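Why Does Everybody Warm Up the Hand?
Final report, Clinical Skills Seminar
February 25, 2019

Background

Our group was assigned capillary sampling, better known as the finger stick. We had asked for wound care. Wound care was taken.

The finger stick gets little respect in our program. It has half a page in the skills manual, next to a drawing of a hand with an extra crease in the thumb. But anyone who has stood at a glucose check squeezing somebody's ring finger like the last of the toothpaste knows that the half page leaves things out. We wanted to find out what students do between washing their hands and writing down a number, and how much of it comes from the manual.

What we did

We watched 24 finger sticks in the skills lab at the Clorner campus, all done by first-year students on each other, with consent forms. Our checklist covered hand warming, choice of finger, where on the fingertip the lancet went, whether the alcohol was allowed to dry, whether the first drop was wiped away, and squeezing. Squeezing had its own column because the pilot session had convinced us it would need one.

The checklist went through 3 drafts. The first had a box marked "technique OK," which two of us filled in differently for the same student and then argued about through lunch. The final version asks only for things an observer can see.

Students were told we were looking at "workflow." This was true in the sense that everything is workflow. 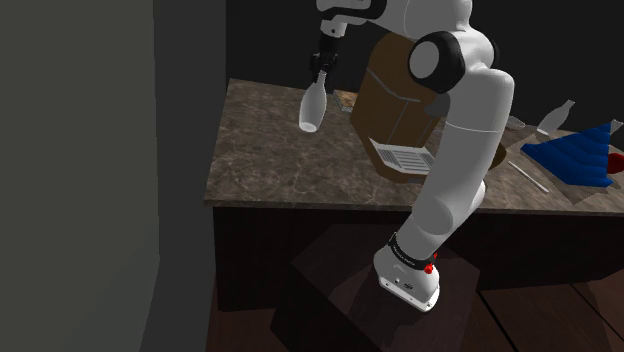
Figure 1. White robotic arm beside a marble-topped table (computer rendering).

What we saw

Warming was universal. Every student rubbed, held or otherwise fussed over the hand before starting. The manual does mention warming, so full marks there, although one student warmed the left hand with great care and then stuck the right.

Finger choice was also good. Nearly everyone went for the middle or ring finger. Placement was less good. The manual says to use the side of the fingertip, away from the very center of the pad. A lot of lancets went straight into the middle of the pad, and the owners of the pads had opinions.

Drying was the weak spot. Leftover alcohol can dilute the sample, and it stings. Most students wiped and went in right away. A few blew on the finger to speed things up, which defeats the purpose of having cleaned it. In 4 cases the finger was fanned with the consent form.

Then there was squeezing. Hard milking of the fingertip can push tissue fluid into the drop, and every student could tell us so afterward, some of them while still holding the finger.

Discussion

We expected to find that people didn't know the steps. They mostly did. What they lacked was anything to do with their hands for the time it takes alcohol to dry. Waiting looks like forgetting, especially with an instructor standing there, so students filled the gap with the next step.

The fix we tried was small. In a short follow-up, 4 students were told to wipe the finger first and only then open the lancet and set up the gauze. All of them let the alcohol dry, apparently without noticing. This is far too few people to prove anything, and they knew us.

Limits

We were watching, and people behave when watched, which makes the squeezing more impressive. Nobody's blood was tested, so we can't say whether any sample was spoiled. Our volunteers were young and healthy with cooperative fingers.

Next steps

We would like to repeat this in May with the incoming group and a revised half page in the manual. We have also offered to redraw the thumb.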